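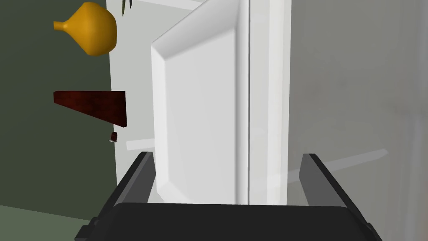

Figure 1. Simulated wrist camera view, rotated mounting, fingers open in front of the white cabinet panel.

Collecting Demonstrations in Simulation for a Cabinet Reaching Policy
Project report, Robot Learning Lab Course
Iker Pacheco
Jun 26, 2026

1. Summary

This report covers the collection of training examples for a policy that moves a two-finger gripper to the front of a kitchen cabinet and pulls the door open. All examples were recorded in simulation by teleoperation. The final set holds 77 accepted episodes. A further 23 episodes were recorded and rejected. The report describes the setup, the recording procedure, the rejection rules, and the first training run. Most of the work went into the recording procedure, and the report is weighted accordingly.

2. Setup

The scenes come from Wutstead, the kitchen environment maintained by the lab. Wutstead generates a room from a seed: cabinet layout, wall color, floor finish, and a set of decorative objects placed on shelves and countertops. The arm and gripper are the same in every scene. Teleoperation runs through Mamelis, which maps a handheld controller to end-effector velocity and writes joint states, gripper command, and camera images to one file per episode.

Two camera streams are stored. The first is a fixed view from behind the arm base. The second is the wrist view, of which Figure 1 is a sample. The wrist camera is mounted with a quarter turn relative to the room, so upright objects lie sideways in the image, with their bases toward the right. The yellow vase at upper left shows this clearly. The images were stored as rendered. Turning them upright before training was considered and dropped, because the policy receives the wrist view in the camera's own coordinates and the action labels are expressed in the same coordinates. A person reviewing the episodes has to get used to it.

The gripper body is always visible along the bottom of the wrist image. It was left in. Masking it out would have removed the fingers as well, and the distance between the finger tips and the panel is the main visual cue during the last part of the approach.

3. Recording procedure

Each episode starts from a random arm pose within reach of the target door. The operator does the following:

Open the gripper fully before moving toward the cabinet.
Bring the wrist in until the panel fills the space between the fingers in the wrist view.
Hold still for five simulation steps.
Move to the handle edge, close, and pull.
Release and press the end button.

The hold in the third step was added in January, after the first trial batch. In that batch the approach and the grasp ran together, and the learned policy tended to close the fingers early. The hold gives a short stretch of frames in which the gripper command stays open while the panel is already large in the image.

Operators were told to work mainly from the wrist view during the approach and to use the fixed view only to avoid hitting the counter. This was not enforced. In the log there is no way to tell which window the operator was looking at.

4. Episode review

Every episode was replayed once at normal speed. An episode was rejected if the arm touched anything other than the target door, if the gripper closed and reopened more than once, or if the door was not open at the end. Pauses alone were not grounds for rejection. Long pauses were trimmed to the five steps of the planned hold.

Contact with decorative objects turned out to be hard to judge from the wrist view. Small items near the edge of the image are often only partly visible, and a light brush against one of them may not move it enough to notice. The simulator contact list was used for this check in place of visual review. Each entry in the list names both bodies, so contact between the fingers and the target door can be filtered out.

5. Visual variation

Wutstead varies wall and surface colors strongly, but cabinet fronts much less. In the sample frame the panel is white with beveled borders and a light gray field. Against the light gray surface on its left it stands out well. It stands out less against the off-white strip on its right, where the division is a thin dark seam. Scenes of this kind were kept on purpose. A policy that finds the panel only by contrast with a dark wall would be of little use in a pale kitchen.

Reflections and light bars were a second concern. Pale streaks appear on the gray surfaces on both sides of the panel in Figure 1, and some have straight, well-defined edges. At the input resolution used for training these could be confused with a handle or a door edge. No attempt was made to remove them. Bae, the augmentation script used for the second training run, shifts brightness and adds soft streaks at random angles, so that a bright straight line carries less information by itself.

6. First training run

The policy was trained by behavior cloning for 3,000 updates, on wrist images and joint states, without augmentation. It reached the panel from most starting poses but often stopped short of the handle edge. A second run with Bae used the same number of updates and stopped short less often. Neither run was evaluated on a fixed test set of scenes, and the comparison rests on watching the rollouts. It should be read with that limit in mind.

One fault appeared in both runs. When the arm started with the panel entirely outside the wrist view, the policy drifted slowly in one direction until a joint limit was reached. The accepted episodes contain few starts of this type, as operators tended to reset when they could not see the target.

7. Remaining work

A fixed list of evaluation seeds has to be written down before any more training. The start pose sampler should be changed so that starts without a visible panel are drawn at a set rate — and the reset button should be disabled for those. The files also need to be converted to the Plundari format so that next term's group can load them without Mamelis installed. The conversion script runs on joint states and gripper commands. Image timestamps are still written with an offset of one step, and the source of the offset has not been found.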